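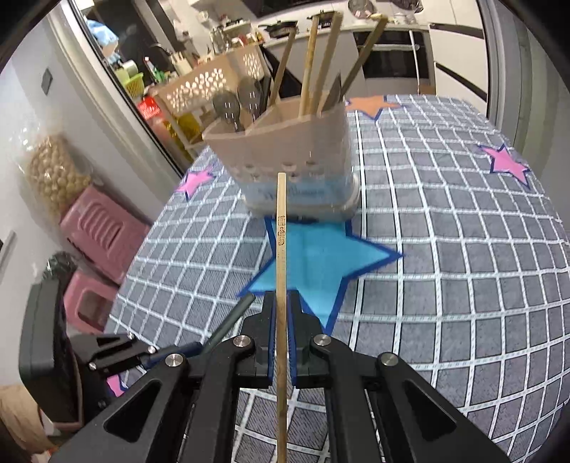

Kitchen Tips: Storing Chopsticks and Spoons in a Drained Caddy

1. Pick a caddy with drainage holes. A row of round holes is enough for a family set. Rinse them out with hot water every few days, as starch from rice cookers and soup pots collects there first.

2. Stand chopsticks with the eating end up. They dry faster and you handle the thick end when sorting them. Let them dry fully before they go in a drawer.

3. Keep thin items apart from heavy ones. Our grasping study, written up by Estela Olivares, logged 633 pick-and-place attempts with two-finger grippers at a dining table. Of these, 118 failed, and 29 of the failures were chopsticks caught against another utensil in the same compartment. People have the same trouble, only they correct for it without noticing. Two compartments for chopsticks and one for spoons and ladles worked better than a mixed load.

4. Hold long sticks low if you want to aim the tip, and near the middle if you only want to move them. In the study a low grip made small errors at the fingers into large ones at the far end.

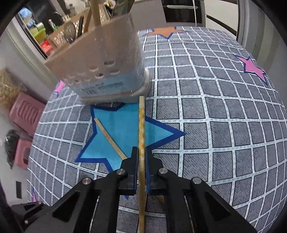
A patterned cloth is fine for meals. For sorting utensils by hand or by machine, a plain one is easier on the eyes. Mircea Roman repeated a set of trials on plain gray cloth and got the same success rate with shorter pauses before each grasp.

5. Pick up spoons by the narrow part of the handle. The bowl rolls under pressure and the flat end slides. Padded fingers held the neck with less force than bare ones in every session.

6. Leave a hand's width of clear table in front of the caddy. Most bumped caddies in our notes were bumped on the way out, with a utensil already held.

7. Throw out split or rough chopsticks. They snag on the rim and on each other.

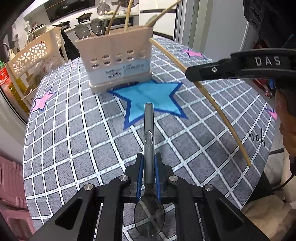 Jestordale Household Manipulation Group

The next round of trials starts in September and will cover lids, ladles and peelers. The Levasik protocol sheet lists the table layout and the order of tasks. Please use the same caddy position throughout a session and write down any change of cloth.

Last updated 2023-04-16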